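Search the list archive Go

From: Kristine Mangubat
Date: 12/13/25
Re: sorting bench at Celtstead

Ásdís Lykkegaard wrote:
> Are they really keeping both of you on once the arm
> takes the small parts? And what do you do all day?

Hi Ásdís, and hi everybody else who wrote me off-list!

Yes, 2 of us are staying, me and Calimlim from second shift. The picking goes to the arm in January, and until then we rehearse everything in the simulator, which I figured I'd hate and kind of don't (my wrists sure don't). I pick a layout of blocks and bars, let it run, and write down what it did. 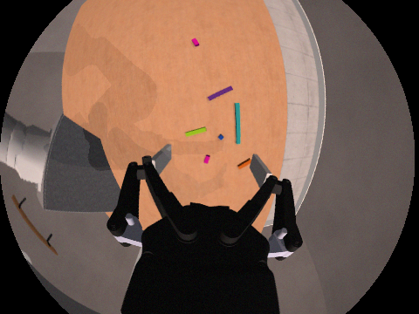
My old target was 128 trays a shift. Now I have no tray target, just run notes, and the pay grade is still "under review" - ask me again after the holidays. I do miss talking across the bench. You can't really chat while you're watching a gripper close in on one little block.

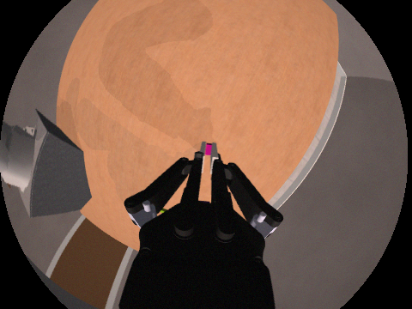 Brelness wants over 100 logged runs before they sign off, and guess who types those up. If your shop is getting the same setup, get the new job title in writing first! We waited, and now HR calls us "operators" and the schedule still says "sorters."

Does anyone have a decent notes template? Ours is a mess.

Kristine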